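Sports Event and Venue Management
Unit 7: Kit, laundry and the matchday clock

Reading before the session: the Surnbridge case pack, sections 2 and 3. Bring the blank matchday sheet with you.

Where this unit fits

Units 5 and 6 dealt with the ground itself: turnstiles, stewarding, pitch inspection and the safety certificate. This unit moves indoors, to the kit room and the dressing room corridor. Kit work takes up a small part of a club's budget and a large part of its week. At lower league level it is often done by one paid member of staff who also looks after balls, bibs, corner flags and the medical room stock.

The main case is Surnbridge, a semi-professional football club with a men's side, a women's side and two youth squads sharing one stadium. The comparison case is Sokgate, which rents its ground and sends all washing out under contract.

Colour clashes

The home side normally wears its registered first colours and the visiting side changes if there is a clash. Competition rules differ on who has the final say, but the referee can order a change on the day. Goalkeepers must be distinct from both sets of outfield players and from the officials, so a clash check covers five sets of colours. Students regularly forget the officials.

The check should be made when the fixture is confirmed and again in the week of the match. At Surnbridge the second check was dropped for a season. The club then met Sokgate in a cup tie with both sides in dark shirts, and kick-off was put back 22 minutes while a training set was numbered with tape. The delay cost little in money. It did mean late trains for away supporters and overtime for the stewards.

Laundry

A full matchday squad produces shirts, shorts, socks, base layers, warm-up tops and towels. Add a second shirt per player for half-time and the load grows quickly. Surnbridge records 200 items for a weekend when the men's and women's sides both play at home.

Sorting comes first. Shirts are turned inside out to protect printed numbers. Reds are washed apart from whites, at least until the dye has settled. Grass and mud are brushed off or rinsed before the main wash, and blood is treated in cold water. Heat from a tumble dryer can lift heat-pressed names, so match shirts are hung.

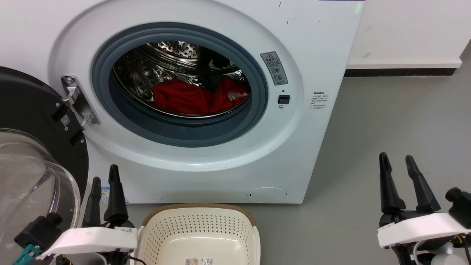 Fig. 1. Front-loading machine with a red item in the drum.

Washing in-house gives control over timing. A club with a midweek fixture can have the same shirts ready the next day. Against that, the club carries the cost of machines, water, power, repairs and staff hours, and a breakdown on the eve of a match leaves few choices. Contract laundry spreads the risk but works to collection times. Sokgate's supplier, Lamrani, collects at 7 in the morning after a match and will not make a second call without a surcharge. Anything left in a player's bag misses the van.

Note the difference between ownership and custody. At Sokgate the shirts belong to the club throughout, but Lamrani is responsible for them from signature on collection to signature on return. Counting in and counting out is therefore part of the contract.

Sponsors and replacement stock

Surnbridge's shirt sponsor is Zarkari. The agreement says the logo must be complete and legible on every shirt worn in a competitive match. A peeling logo is a breach, though a minor one, and the kit room is where it will be noticed. Replacement shirts are ordered in August for the whole season. Late orders take longer and may come from a different dye batch.

Terms to know

Change strip: the alternative colours registered for use in a clash.
Blood shirt: an unnumbered spare, kept with the bench kit.
Par stock: the quantity of each item that must be on the shelf before a match.

Seminar task

Work in pairs. Using the case pack, draw up a kit plan for a week in which Surnbridge has two home matches and one away. Show when each set is worn, washed, dried and packed. Then mark the point in the week at which a machine failure would do most damage, and say what you would do about it.

Written answers are limited to one side of A4. Hand them in at the start of Unit 8, which covers travel and overnight stays.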